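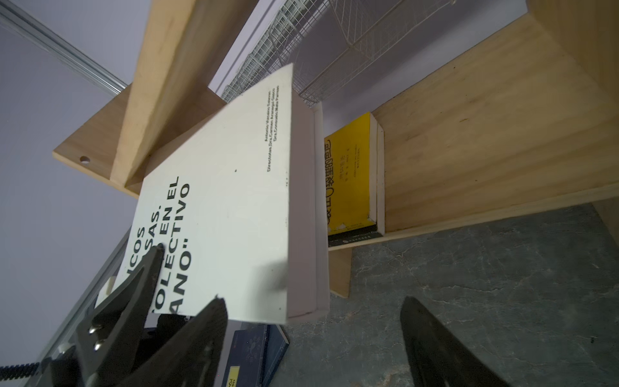

# Clumport Shelf List

3 min read

So I finally typed up the library! Clumport is the little reading room over the old ticket office, and for years its catalog lived in two ring binders and one very tired index card drawer. I took the binders home in September and now the whole thing is a spreadsheet you can download and mess with.

## What you get

- `books.csv` — one row per title, 1373 rows
- `loans.csv` — 2290 loans copied out of the paper ledgers, no borrower names
- `subjects.csv` — the shelf labels and what I think they mean

Everything is plain text, UTF-8, with commas between the fields. If your accents come out as garbage, it's almost always the spreadsheet program guessing wrong on import (pick UTF-8 by hand and try again).

## Columns in books.csv

`shelf`, `title`, `author`, `year`, `language`, `notes`. Editors go in `author` with "(ed.)" after the name. I went back and forth on giving them their own column and then I got lazy. Spanish surnames gave me fits — I sorted on the first one, so if you can't find somebody, look under the other.

`year` is whatever the title page says. Blank means blank. Some of the law and labor books went through a lot of editions and I only recorded the one we own.

## Stuff that's wrong

The Damasceno donation came in as 600 books with its own numbering, and I kept those numbers with a D in front. A few titles are in there twice, once under D and once under the regular shelf. I've fixed the ones I noticed!

Loans stop at the end of 2000, when the desk switched to a program called Kulidlow. I can't open those files. If you still have a copy that runs, please write to me, I'd love to get the rest in.

Dates in the ledgers are day first. I flipped them all to year-month-day, and where I couldn't read the handwriting I put a question mark.

## Using it

Do what you like with it. A mention of Clumport would be nice. Ariel Dalisay over at Cimbridge already made a map of the shelves from an early version, and it's much prettier than my spreadsheet.

Last updated November 27, 2021.

Related

- Cimbridge shelf map
- Reading the Clumport ledgers
- Damasceno donation, full list
- How I sort double surnames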